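Subject: Re: [floor-talk] what does the new setup mean for the rest of us?
Date: Monday, March 13, 2023

> I keep hearing that Celeck is going to take over the tidying and
> restocking upstairs. Is that settled? And what happens to those of us
> on the evening rota? I'd like to know before I plan my summer.

Good question, and I'm glad you put it to the whole list! Nothing about the evening rota changes this summer. Celeck will get the small, dull jobs first: markers back in the tray, things picked up off the floor, jugs checked. What changes now is that some of us spend part of the shift with the hand-held grippers, doing those jobs ourselves so there's something to learn from.
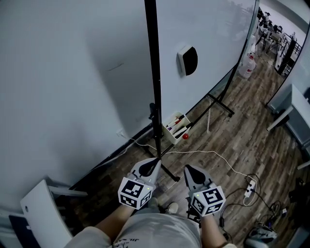

Hala Bitar

I did my first full week of it in January and I loved it. You notice how much your fingers know! Picking up a little red ball sounds like nothing until you have to think about the angle, and then you do it again from the other side and it's a different job. My forearms complained for two days - then they stopped.

We're asked for 50 good runs per task, and the person holding the grippers decides what counts as good. I fought for that one. Kaijage wanted it done at Clotholm by people who'd never worked our floor, and I think we'd have lost a lot.

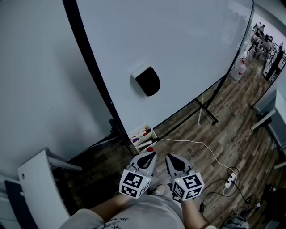
The other thing I'd push for is that gripper time goes on the rota as proper hours, with a break in the middle, same as the desk. Plalero already does it that way. If you want to try a shift, write to me off list and I'll pair you with someone who's done it before.

Hala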